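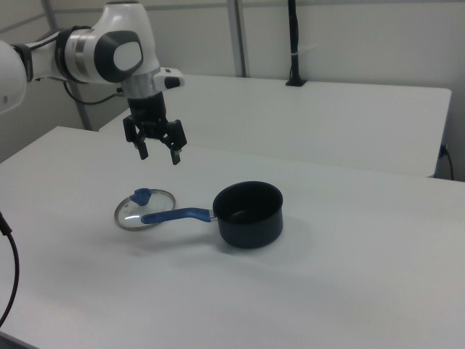 Hadico Robotics Support, Manipulation and End Effectors Group
Community Help > Grippers and Tooling > Selection

Parallel gripper or three-finger adaptive gripper for cookware handles

Submitted by: Štěpánka Čierny
Posted: Jan 31, 2023
Status: Answered

Our laboratory is evaluating end effectors for a set of kitchen handling tasks and is required to select one model before the next purchasing round. The two candidates are the Ekel parallel gripper, which is already mounted on our arm, and the Grodora three-finger adaptive gripper, which we have on loan. The photograph at the head of this request shows the current arrangement with the parallel gripper, a small black saucepan with a long blue handle, and a glass lid with a blue knob.

The tasks under evaluation are as follows.

Task A: grasp the saucepan by the handle, lift it, and set it down at a marked position.
Task B: grasp the lid by the knob and place it on the saucepan.
Task C: as Task B, but with the saucepan handle lying across the lid at the start, so that the saucepan must be moved first.

With the parallel gripper, Task B is satisfactory. Task A is not. The fingers close on the handle correctly, but when the arm lifts, the body of the saucepan rotates downward about the grasp point and the handle turns between the fingertips. Raising the closing force reduced the rotation but did not remove it. With the adaptive gripper, Task A is much improved, but the third finger strikes the rim of the lid in Task C on most approaches, and the controller then enters a protective stop.

I would be grateful for advice on the following points.

First, is the rotation in Task A a limit of two-finger grippers in general, or can it be corrected with different fingertips?
Second, should the two grippers be compared using the same approach path, or should each be given a path suited to it?
Third, is a wrist camera necessary for Task C, or is the fixed camera sufficient?

The controller is the standard Lloyd unit. Tool mass and center of gravity have been entered for both grippers.

Answer 1
Posted by: Support Desk, End Effectors
Marked as accepted by the requester

The rotation described in Task A is expected with flat fingertips. Two flat pads pressing on a narrow handle resist sliding reasonably well, but they offer little resistance to turning about the line between the pads. The weight of the saucepan acts some distance from the grasp, and the farther along the handle the fingers close, the greater the turning effect. Additional force has limited value and may mark the handle.

The following changes are recommended before the parallel gripper is ruled out.

1. Move the grasp point toward the body of the saucepan. Remain on the blue portion of the handle and leave clearance for the metal connector.

2. Fit longer pads, aligned with the length of the handle. A pad with a shallow V groove gives contact along two lines on each side and resists turning far better than a flat face. Soft pads also help, but they wear and should be inspected at the start of each session.

3. Reduce acceleration on the lift. Much of the rotation in tests of this type occurs in the first part of the motion. Lower the acceleration first and leave the speed unchanged until the effect has been observed.

4. Update the payload after the grasp. Entering the tool mass alone is not sufficient. If the saucepan is not included in the payload, the controller may report a false contact during the lift.

With regard to the second question, each gripper should have its own approach path. A path written for two fingers will place the third finger of an adaptive gripper where there may be no room for it, and the resulting stops say little about the gripper. The object positions, the success criteria and the number of trials should be identical for both. Please record protective stops separately from failed grasps. The two are frequently entered in the same column, and the comparison cannot be recovered afterward.

For reference, a comparison completed by this group in September used 57 trials per gripper on handled objects. Of the trials with flat pads, 12 ended in rotation beyond the permitted angle. The same gripper was then fitted with grooved pads and the failures that remained were mainly errors in locating the handle.

Answer 2
Posted by: Registered user, Teaching Laboratory

We had the same problem with a frying pan and changed to the three-finger model. It holds well. It is slower to open and close and the cable is in the way on some wrist angles. We did not try other pads.

Answer 3
Posted by: Registered user, Vision and Calibration

This reply concerns the third question only.

A fixed camera is sufficient for Tasks A and B provided that the arm does not block its view at the moment the image is taken. Capture the image with the arm at its home position and plan from that image.

Task C is more difficult. Clear glass is often missing from a depth image, or is returned at the height of the table beneath it. The blue knob and the metal rim are the more useful features. We locate the knob by color, take its position in the plane, and enter the lid height as a measured constant. A color threshold alone will not separate the knob from the handle when both are blue and close together, so a shape check is needed as well.

A wrist camera allows a second image to be taken after the saucepan has been moved, from directly over the lid. We found this worthwhile, as the lid may shift when the handle is lifted from it. If a wrist camera is fitted, repeat the hand-eye calibration after every change of gripper, and add the mass of the camera and bracket to the tool settings.

Comment from the requester

Thank you. Grooved pads have been ordered and Task A will be repeated with both grippers, using separate paths. The payload had not been updated after the grasp and this has been corrected. The question of the wrist camera will be submitted as a separate request.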